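Automation on the packing benches: your questions, answered by people who also have doubts

Last updated in February by the staff side at the Stollbridge site. Kasham management has its own page. Read both.

What is being automated?
Putting phone cases into boxes, for a start. Kasham has bought a system from Brelau that is meant to learn the job from us. You work with a gripper in each hand and the recordings go off to Brelau.

Is it hard to do?
It's slower than using your fingers. You have to get hold of the case with one gripper or both and bring it over to the grey box.

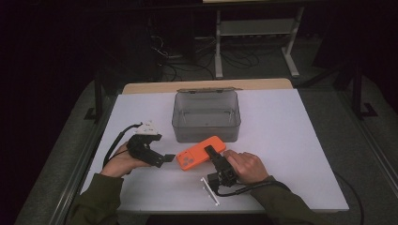
My wrists know about it by three in the afternoon, one packer wrote to us, and I'd like to hear how that fits with the talk of taking the strain out of the job. We put this to management and were told that rest breaks are "under review". Take your breaks anyway. They're in your contract.

How many recordings do they want?
The first target was 300 per bench. It's now 2,000. We haven't been given a reason for the change.

Does one case in one box prove anything?
Not much, in our view. A real order has mixed sizes, split bags and labels that won't stick. Brelau says harder items come later. We have asked for dates. 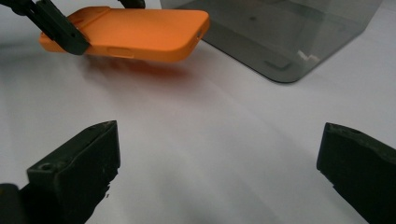
McKinnon went through the same thing and lost no jobs in the first year, according to a reader who wrote in, but nobody who left was replaced either. We think that's the question to ask at Stollbridge, where 162 of us work on packing.

Will I be paid extra for teaching it?
No. It's classed as ordinary bench work. We disagree and have said so in writing.

Can I refuse?
For now, yes. Tell your shift lead before you start. If you're leaned on, tell us.

Who owns the recordings?
Kasham says it does, and Brelau's terms seem to say something else. We've asked to see the agreement. So far we have 3 pages of it.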